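Lamex Property Services
Ukgate House – Wukthorpe
Workplace and Common Areas Safety Inspection
Checklist with comments

Date of inspection: 2020-01-14
Inspected by: Lamai Suwannarat
Accompanied by: Arsen Yurchenko
Areas covered: ground floor, first floor, stairs A and B, rear yard
Areas not covered: roof plant, lift motor room (separate contractor report)

Key: S = satisfactory. A = action needed. N/A = does not apply. Items marked A are repeated in the action table at the end with an owner and a priority. Priority 2 items are due before the February inspection. Priority 1 items are due on the day they are found or the area is closed.

1. Exits and escape routes

1.1 Final exit doors open fully without a key: S
Front and rear doors tested from the inside. The rear door drags on the threshold over the last part of its swing but clears it under normal hand pressure. Recheck after the next long spell of wet weather.

1.2 Corridors clear to full marked width: A
Ground floor corridor clear. First floor corridor narrowed outside the print room by boxed paper stacked against the wall. Measured clear width was 900 mm at the tightest point. The site standard for this corridor is higher than that. Paper to go into the store and stay there.

1.3 Stair treads and nosings: S
Stair A good throughout. Stair B has one nosing with a loose screw, third step from the half landing, tightened during the visit. No further action, but look at it next time.

1.4 Handrails secure: S

1.5 Exit signs lit and visible from all approaches: A
Sign at the foot of stair B is lit but hidden from the west side by the noticeboard fitted in the fall. Move the board. The sign is in the correct place and should be left alone.

1.6 Emergency lighting, short function test: S
All fittings came on. The full-duration test is recorded in the Harasym binder and was not repeated.

2. Fire equipment

2.1 Extinguishers in place, pins and seals intact: S
All units on their brackets. Seals intact. Gauges in the green where a gauge is fitted.

2.2 Extinguishers free of obstruction: A
Unit at the kitchen door has a coat hook directly above it, and a long coat hung there covers the handle and the label. Take the hook off.

2.3 Service labels in date: S

2.4 Fire doors close fully from any open position: A
Two doors fail. The first floor kitchen door stops short of the latch when released from a narrow angle. The store door closes but does not latch, and the keep needs adjustment. Wedges were found at both doors and removed. Comment carried over from the previous inspection: wedges were removed from the same two doors then. A held-open device linked to the alarm should be priced for the kitchen door.

2.5 Seals and strips on fire doors: S
Paint on the strip at the top of the stair A door, cosmetic only.

2.6 Alarm call points, one tested: S
Call point 4 tested. Panel showed the correct zone. Sounders audible in all rooms with the doors shut, including the washrooms.

3. Electrical, visual check only

3.1 Plugs, cords and outlets undamaged: A
One desk fan on the first floor with outer insulation pulled back at the plug. Taken out of use and tagged. All other cords seen were sound.

3.2 Extension leads, one per outlet, none linked: A
Two leads linked end to end under the window desks. Unlinked during the visit. The desks were moved away from the wall outlets when the room was rearranged and the leads were used to bridge the gap. More fixed outlets are needed on that side.

3.3 Portable heaters: A
One heater found, not on the approved list, owner not identified. Removed to the site office. The room it came from was measured below the comfort level set in the tenancy schedule, so the heating needs attention in addition to the heater rule being enforced.

3.4 Distribution board covers closed, area clear: S

4. Workstations, tables and soft goods

4.1 Tables stable, edges free of splinters and sharp corners: S
All tables rocked by hand at opposite corners. No movement beyond normal play. No damaged edges found.

4.2 Chairs, bases and casters: S
One caster missing from a chair already tagged for disposal. The chair should leave the building and not just the room.

4.3 Bags, coats and blankets stored off the floor and off work surfaces: A
Storage provision is short on both floors. There are fewer lockers than regular users on the ground floor, and the coat rail on the first floor is full in winter. Personal items end up on chair backs and table ends. A strap hanging over a table edge is a catch point for anyone passing with a tray or a cart, and soft goods near an outlet or heater add to the fire load.

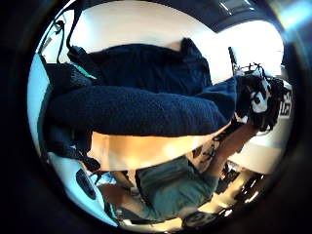 Volodymyr Savchuk asked for it to be noted that blankets are in use on the first floor on account of the temperature, that this was reported twice before the holidays, and that telling people to put them away without fixing the radiators will not last a week. He would accept a lidded bin at the end of each row as a stopgap. He also pointed out that the wording of 4.3 makes no allowance for a bag kept under a desk, the place most people would choose if they had to.

Inspector's response: both points accepted. The under-desk position is allowed where the footwell stays clear and the straps are tucked in. The checklist wording will be changed for February. The heating comment has been added to 3.3 and given its own line in the action table.

4.4 Task lighting adequate: S
Readings taken at four desks, all above the site minimum.

4.5 Screens free of glare at normal seating position: S
Blinds work on all windows except the one nearest stair A, where the chain has come off. Chain to be refitted with its safety clip.

5. Kitchen and washrooms

5.1 Hot water temperature at outlets: S
Readings are in the water log. Kitchen tap slow to come up to temperature but within the permitted time.

5.2 Floor surfaces dry and sound: A
Vinyl lifting at the doorway strip on the first floor. Trip hazard. Taped during the visit as a temporary measure – the tape is not a repair.

5.3 First aid kit stocked and in date: A
Burn dressings out of date. All other contents correct against the list in the lid. The list itself is an old issue and should be replaced.

5.4 Chemicals labeled and locked away: S

5.5 Refrigerator and microwave clean, door seals sound: S

6. Rear yard and loading door

6.1 Surface free of ice, leaves and loose stone: S
Grit bin full. Shovel present.

6.2 Waste containers closed and away from the wall: A
One container standing against the building under the first floor window. Ground marking for the correct position has worn off and should be repainted.

6.3 Loading door safety edge: S
Stopped and reversed correctly on test.

6.4 Exterior lights: S

Action table

1.2 Clear paper from first floor corridor – Yaroslav Tkachenko – priority 1 – done on the day
1.5 Move noticeboard at stair B – Arsen Yurchenko – priority 2
2.2 Remove coat hook at kitchen door – Arsen Yurchenko – priority 2
2.4 Adjust closer and keep, price held-open device – Lamex – priority 1 for adjustment, priority 2 for quotation
3.1 Replace or dispose of desk fan – Yaroslav Tkachenko – priority 2
3.2 Quotation for fixed outlets – Lamex – priority 2
3.3a Identify owner of heater – Yaroslav Tkachenko – priority 2
3.3b Bleed and balance first floor radiators – Lamex – priority 2
4.3 Lidded bins as stopgap, extra lockers and second coat rail to be priced – Arsen Yurchenko – priority 2
4.5 Refit blind chain with clip – Arsen Yurchenko – priority 2
5.2 Replace doorway strip – Lamex – priority 2
5.3 Replace burn dressings and contents list – Yaroslav Tkachenko – priority 2
6.2 Move container and repaint ground marking – Lamex – priority 2

Copies: site office, Lamex, tenant noticeboards on both floors. Corrections to Lamai Suwannarat in writing, quoting the item number.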